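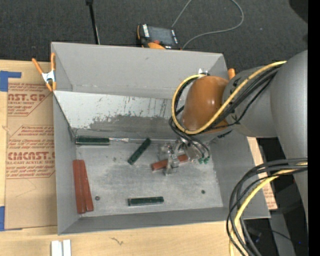

Gray bin on a wooden table, Lindside open day, 26 April 2026.

The sign at the gate said Lindside welcomed visitors from ten. The gate itself took a different view and stayed shut until twenty past, by which time the line ran back to the bus shelter and two families had eaten their lunch.

I had come for the paper. Lindside was a paper mill until the last owners, Skelberg, moved out one December, and it is now a collection of small workshops with very large heating bills. The open day promises "3000 square meters of making," and I walked most of them looking for the restroom.

The best stop was the old rag room, where Colleen Bergeron still makes sheets by hand. She let seven of us try at once. You dip the mold, lift it level, give it a little shake and try to look as if you've done it before. My sheet came out thick at one end and nearly absent at the other. Colleen held it up to the window for some time and said it would make a good bookmark. A boy of maybe nine produced a perfect one on his first go and was insufferable about it all the way down the stairs.

Upstairs, Vernon Boychuk gave the history talk. He worked the drying line for years and has strong opinions about felt. The talk was listed as half an hour. It covered the flood, the second flood, the correct way to oil a bearing and a feud with the Zacharias mill upriver, which apparently started over a ladder. I would have stayed for more, but the chairs were from the original building.

Lunch was pea soup or the other soup, which had run out. Coffee was two dollars and tasted like it had been waiting for us since Skelberg left.

Practical notes, then. Entry is free, parking is on the field, and the field is on a slope. Wear shoes you don't love. The rag room fills up fast, so go there first and save the gift shop for the end, when the odd-sized notebooks get marked down. I bought two — both slightly crooked, both better than mine.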